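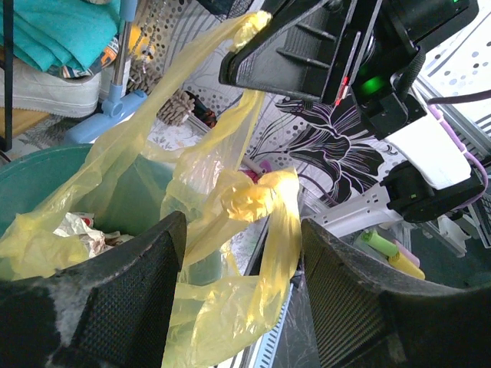
Yellow plastic bag, knotted at the handles.

Gemari: cards of thanks and reunion notices from the Rusau paper

README, please read before you open the spreadsheet

Hi, and welcome! Gemari is my typed-up collection of cards of thanks, family reunion notices and homecoming announcements from the old weekly in Rusau. There are more than 800 entries so far. I started it for my own family (my mother's people were from Oner, out past the mill) and then cousins started asking for copies, and then people who weren't cousins, so it needs a proper readme.

What's in the folder

notices.csv is the main file, one row per notice. Open this one first.
people.csv has every name I could pull out of the notices, with the row number it came from. A person named in several notices gets several rows. I didn't try to merge them, and I'll get to that below.
places.csv is the list of churches, schools, stores and crossroads, with the spelling the paper used and the spelling most of us use now.
scans is the folder of page scans I typed from. Some are awful. Sorry!

Columns in notices.csv

id: just a number. It doesn't mean anything and it isn't in date order.
issue: the issue as printed on the front page. Where the front page is missing I wrote "unknown" and left it alone.
page: page number, if I had it.
type: thanks, reunion, homecoming or other. "Other" is mostly singings and dinner on the grounds, plus one very long notice about a lost mule that I couldn't bear to leave out.
community: Oner, Puma, Rusau or whatever heading it ran under.
text: the notice, word for word.
signed: who signed it. "The Children" is a common answer here, so good luck.
notes: me talking to myself. Skip or enjoy.

How I typed them

I kept the paper's spelling, even where I know it's wrong. If the paper calls my great-aunt Vercie "Versie" then that's what's in the text column, and the right spelling goes in notes. Married women mostly show up under the husband's name, and I left that too. If I know a first name I put it in people.csv in the given_known column, but only when I had it from a headstone, a Bible or somebody who was there.

Square brackets mean I couldn't read it. [?] after a word means I could sort of read it. A row of dots is the paper's own dots, they were fond of them.

Ruth Gosling read the whole Puma section against the scans and caught a lot of my mistakes, including an entire reunion I had put at the wrong church. The Oner section has only been read by me, and I type fast and proofread badly, so go easy on it.

Known problems

The community headings are slippery. Puma notices sometimes ran under Oner when the Puma correspondent was sick or had company, and you can only tell by the names. I've fixed the ones I was sure of and marked them "moved" in notes.

There are 2 families with the same surname at Oner who are no kin to each other (ask either one) and they both used the same handful of first names. Please don't merge them just because a Willie matches a Willie. That's why people.csv is the way it is.

Five issues are missing completely. If you have a trunk, an attic or an uncle, would you look?

Some notices ran again the next week with a correction. I kept both, and the second one says "repeat" in notes. If you're counting anything, take the repeats out first.

Reunion attendance is whatever the paper printed. When a notice says 40 were present I don't know if that includes babies.

Using it

Copy whatever you like for family books, church histories, school projects, that kind of thing. A line saying it came from Gemari is nice. Please don't put the whole file up on a site that charges people to look at it. A few of the later notices mention folks who are still living, and they've been kind about it, so be kind back. If you find yourself in there and want out, tell me and I'll take the row down.

The column layout is from Octavio Betancur, who also wrote the little script that checks every row in people.csv points to a real notice. It's called check_rows, and it wants both files in the same folder or it sulks.

Corrections

Send me the id, what it says, and what it ought to say. A picture of the clipping is wonderful if you have one. I do corrections in batches, and the next batch goes in sometime in November, after our own homecoming, when I've got the kitchen table back.

Still to do: finish the Rusau town column, retype the water-stained pages from better scans, and find out who "Aunt Doll" was. She's thanked in notice after notice and never once given a last name.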